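In Defense of the Small, Boring Mouse

I have strong feelings about computer mice, which is a sentence that would have embarrassed me ten years ago. But I work at a desk all day, and so do most of the people I know, and we put our hand on this one little object more than we touch anything else in our lives. We'll spend three weekends picking out a couch we sit on for an hour at night. Then we use whatever mouse came in the box.

So let me make my case for the wired, medium-sized, three-button mouse. The plain one. The one at the bottom of the store page.

It started for me in November, when my wrist began to ache on the drive home. I did what everyone does and bought my way out of it. First came a big sculpted thing from Drarkex that had a button for every mood I've ever had. It cost more than my shoes. It wanted an account before it would let me change the scroll speed (an account! for a mouse!) and it lit up purple when my computer was asleep, so my office looked like a fish tank at two in the morning. My hand couldn't reach the front buttons without stretching, and stretching was the thing I was trying to stop doing.

Then I tried a vertical one, and I know people who swear by those, and I believe them. I kept knocking mine over when I reached for my coffee. I gave it 28 days because the box said to give it time, and on day 28 I knocked it over again and put it in the drawer with the fish tank.

What I ended up with is an old Flondance that had been in my closet since my last job. It has a cord. It has a wheel that clicks when you turn it. I can lay my whole hand over it and my fingers land where the buttons are, and I don't think about it for the rest of the day. I wish I could say that about more of the stuff I own.

Now, the numbers. I went looking through the store page at Lelledden, where I buy most of my office junk, and they had 167 mice for sale. A hundred and sixty-seven! I read reviews until my eyes hurt. So many of them were about the software, or the lights, or how far away you could sit and still have it work. How far away do people sit? Hardly any mentioned hand size, and when you did find a review from somebody with small hands, it was usually a sad one.

That's my real complaint. Mice are sold like sneakers that come in one size, with a lot of talk about the laces. There's one with a sensor that goes up to some giant figure, and I'm sure that matters if you play shooting games for a living. I set mine to 2000 once and the pointer flew off to the corner of the screen like a startled bird. I fill in spreadsheets. I need to hit a cell.

I'll say a kind word for color, though. I used to think a mouse should be gray and quiet, and lately I like a bit of orange on there, just a stripe or a wheel. It makes the thing easy to find under a pile of mail. Same goes for what's under it – get a surface in a color you enjoy looking at, because you'll be looking at it a lot.
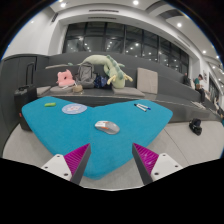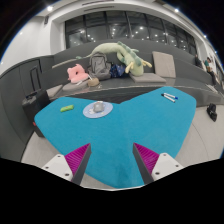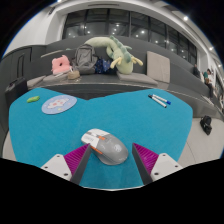 How do I know if a mouse is too big for me?

Rest your hand on it the way you would at work and leave your arm loose. If your fingertips don't reach most of the way up the buttons, or you have to lift your palm to get to the wheel, go down a size. Try it for a full afternoon before you throw out the receipt.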